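About Kundalura

Good practice for robots that work in ordinary rooms
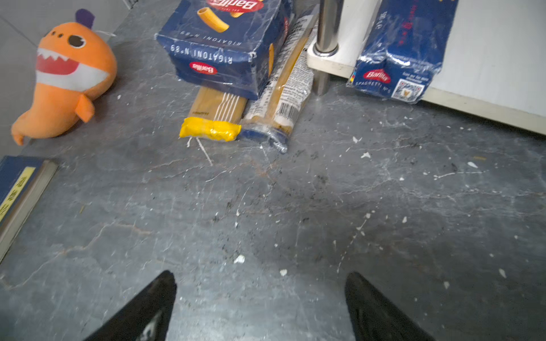

Floor-level work with an open gripper: pasta packages, a plush shark and a book.

Kundalura writes working rules for robots that handle household goods. We started in a rented unit in Kukwood with one arm and a binder of notes. The binder became the Guérin Rules, now in their third edition, with 54 rules in all. Labs and small firms use them for daily work, and we keep them short enough to read in one sitting.

Most of the rules deal with plain matters. Fingers are opened fully before the arm comes down to the floor. Food packages are handled at the lowest grip force that holds them, and a torn or open package is logged before the next attempt. Soft toys, books and boxes each have their own grip setting. Furniture legs and shelf edges are marked as keep-out areas, with a margin set by the operator at the start of the shift.

One person is in charge of the stop button at all times. That person does no other job while the arm is moving – no typing, no phone, no tidying up.

Every rule is tried before it is printed. For the current edition we ran 3146 trials and wrote up 173 faults, and each fault report was read by someone who was not on that shift. Rules that operators could not follow were rewritten or dropped.

Reports are kept in Flarum, our shared log. Member groups can search it and add their own entries, including the ones where the rule itself was at fault. It holds 1018 entries at present.

We hold an open review every April. Comments on any rule can be sent in through the contact page until the review closes, and changes are listed at the back of the next edition.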